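Fallahi Mutual

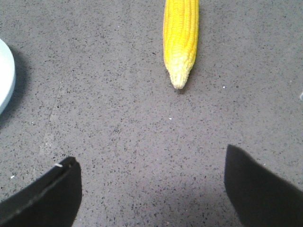
Fallahi Mutual was a crop and farm property insurer based in Ultow. It was owned by its policyholders and wrote hail, fire and wind cover for grain and vegetable growers, along with a smaller book of farm liability policies. On February 16, 2021, its members voted to transfer the business to Skostus, a larger general insurer, and the Fallahi name was dropped from new policies the following year.

History

The company began as a hail club. Farmers in the Ultow district paid a fixed sum per acre into a shared fund, and losses were settled from it after harvest. If the fund ran short, claims were paid in part and the balance was written off. The club had 118 members when it took out a license as a mutual insurer and began charging premiums based on crop and location.

Fire cover for barns and stored grain was added soon after. Liability cover came later, mainly at the request of growers who sold from roadside stands. An office in Fovau opened to serve the southern part of the territory and handled most of the vegetable accounts.

Products

Hail policies were sold by the field and had to be bought before the crop reached a stated stage of growth. The deadline for spring-planted crops was set in March, earlier than that of most competitors, and was a regular source of complaint. Losses were measured by an adjuster who visited the field twice — once soon after the storm and again when regrowth could be judged.

Sweet corn was rated separately from field corn. Damage to the husk could make an ear unsalable as fresh produce even where the weight of the crop was little changed, so the sweet corn form paid on grade as well as yield. The deductible on this form was 18 percent.

Transfer to Skostus

Two poor hail seasons in a row reduced the company's surplus, and the cost of reinsurance rose at renewal. The board considered raising rates or closing the Fovau office before opening talks with Skostus. Under the agreement, existing policies ran to their expiration dates on unchanged terms. Members received a payment of $200 or $300 per policy, depending on how long they had been insured.

Skostus kept the Ultow office as a claims center. The Fovau office closed, and its accounts were moved to independent agents. The sweet corn form is still offered, with a later sign-up deadline.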